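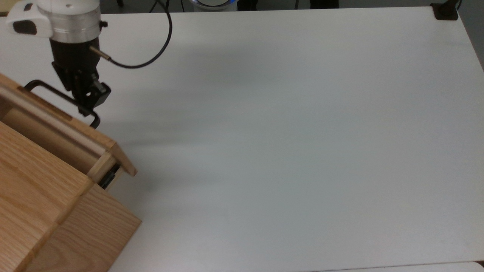 Los cajones pequeños de sobremesa se venden siempre con las mismas promesas, y a estas alturas me creo pocas. El catálogo de Cluto habla de «almacenaje inteligente» y de madera «que respira», sea eso lo que sea. Yo me fijo en otras cosas: cómo va guiado el cajón, dónde está el tirador y si la veta hace algo por el conjunto o solo encarece la etiqueta. Una guía metálica negra a la vista entre el cajón y el mueble, por ejemplo, me dice más que dos páginas de folleto. El tirador de barra negra sobre roble claro queda bien, lo admito, aunque lleva años repitiéndose en todas partes y pronto nos cansará.

En esta galería van notas sueltas sobre muebles de este tamaño. No recomiendo ninguno.

Precio. He visto piezas parecidas por 60 euros y por 240, y la diferencia no siempre está en la madera. Breltura cobra 162 por la suya y la llama «edición de autor» – el autor no aparece por ningún lado.

Apertura. Lauritsen asegura que sus guías no se notan al tirar. Las probé en octubre en la tienda y se notan.

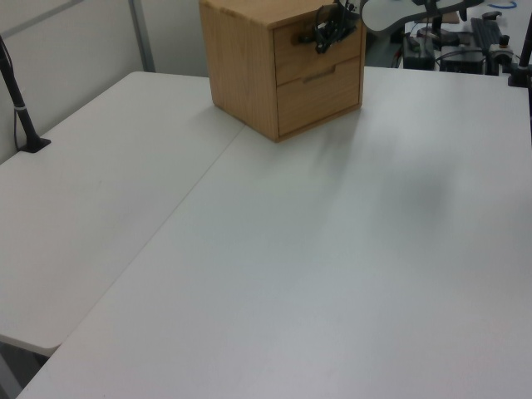 Tampoco me convence la moda de mezclar sistemas de apertura en un mismo mueble. Nikodton lo defiende como «ritmo visual». A mí me parece que alguien tenía dos ideas y no quiso descartar ninguna. Dicho esto, una ranura para los dedos no se engancha en la manga – y eso, en una mesa de trabajo, ya es algo.

Actualizado el 6 de mayo de 2018.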